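# Snap-lid food container

A **snap-lid food container** (I grew up calling it a clip box, and plenty of people in Tistmont still do) is a lidded box for carrying or storing food, closed by hinged flaps that fold down over the sides and click onto the rim. I've been writing up kitchen things for the Groro household pages since January, and this one gets more mail than anything except can openers!

## Construction

The base is either glass or plastic. Glass is heavier — you'll feel it in a backpack by the end of the day — but it doesn't hang on to the smell of last week's curry, and tomato sauce won't turn it orange. The lid is nearly always plastic, with a soft gasket tucked into a groove on the underside. Most rectangular ones have four flaps, one to a side, and each flap has a narrow slot that catches a little ridge on the base or the rim.

Many lids also have a raised or sunken panel on top. On the stackable kinds it keeps the box above from sliding around, and on the rest I think it's mostly there to stiffen the plastic (happy to be corrected on that one).

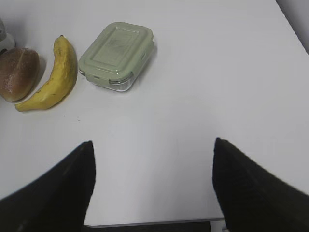
*Glass container with a green locking lid, next to a banana and a bread roll.*

## Sizes

Lunch sizes vary a lot from maker to maker. The two I use most are both from Robles: a small one that holds 322 milliliters, fine for cut fruit or half a sandwich's worth of filling, and a bigger one at 388, which sounds like hardly any difference until you try to get leftover rice into it. Dromus sells a deep one at 3,000 milliliters that I keep flour in. It's a pantry box, really, and I wouldn't carry it anywhere.

## Use in packed lunches

The usual arrangement is wet or crumbly food in the box and everything else beside it. Bread rolls go in a cloth or paper bag, since a sealed box makes the crust go soft. Bananas travel on their own too, and I'd put them at the top of the bag, well away from the corners of anything glass.

## Care

Take the gasket out now and then and wash it separately, because that groove collects all sorts of things. A butter knife works, but a toothpick is kinder to the rubber. Let the lid dry with the flaps open. I've had flaps go white at the hinge and then snap, always on the side I open first, so these days I switch sides. Replacement lids from Robles come with the gasket already fitted.

## See also

- Lunch box
- Canning jar
- Bread bag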